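What the Bins Collect
At the Jamthorpe community workshop, the sorting of small things has become a discipline of its own

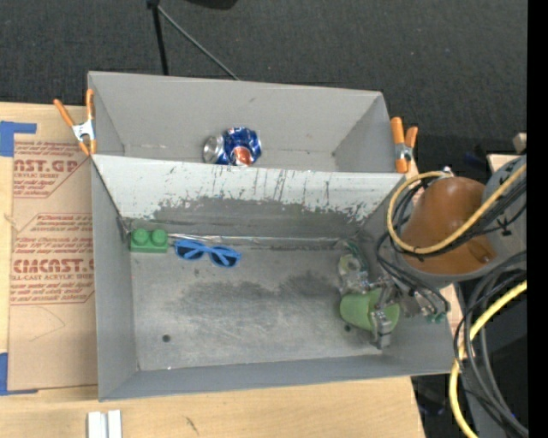
A crushed soda can, a green toy block and a pair of blue sunglasses in a gray sorting bin.

Every shared building produces a steady supply of objects that belong to no particular shelf. They are found under benches, in coat pockets left over the winter and at the bottom of boxes that were meant to hold something else. At the Jamthorpe workshop, where members repair furniture, build shelving and run a small lending library of tools, such objects were for many years placed in a single carton beside the door. The carton was emptied when it could no longer be closed.

The present arrangement dates from February, when the workshop adopted a written procedure for loose items. It was drafted by Henrike Rathjen, who joined the staff after a long career in museum storage and who brought with her a firm view of what a container ought to do.

"A deep box hides its contents," Ms. Rathjen said. "People drop a thing in and consider the matter closed. If the floor is flat and the top is open, they have to look at what they have left there."

The bins now in use follow that principle. The gray model shown here has a flat floor, an open top and a slanted panel that separates a rear trough from the lower compartment. The panel is scuffed and streaked with dark marks, and the floor is stained across the center. Orange spring clamps grip the rim at two corners. The workshop prefers clamps to permanent fixings for most of its fittings, on the grounds that any arrangement may need to be altered at short notice.

Under the procedure, the trough is reserved for recyclables and packaging, while personal belongings and parts of sets go to the lower compartment. The division is simple, but its effect on the weekly clearing has been considerable. Cans and wrappers can be removed without disturbing anything that an owner may wish to reclaim.

Eyewear receives special attention. Sunglasses are, by the account of the front desk, among the items most often asked for and least often described with any accuracy. Members are requested to state the color of the frames and of the lenses when they inquire. Unclaimed pairs are held for 11 weeks, then passed to a charity shop on Meinecke Street.

Toy blocks present a different question. The children's corner owns a collection that was assembled from household donations, and single pieces travel widely through the building. A lone block is of little value by itself, yet Ms. Rathjen insists that each one be returned. She points to the inventory that her predecessors began in 2000, in which entire sets were written off after years of minor losses.

Not all members were persuaded at first. Some considered the rules excessive for a room in which sawdust is swept up several times a day, and one early proposal -- a paper tag for every object -- was withdrawn after a short trial. The version approved on 4/18/18 fills a single page and requires tags only for keys, glasses and hand tools.

A second bin is planned for the upper floor, near the sewing tables. Its trough will be shallower, as the items found there are mostly buttons, thread and scissors. Members who wish to comment on the design may leave a note at the front desk.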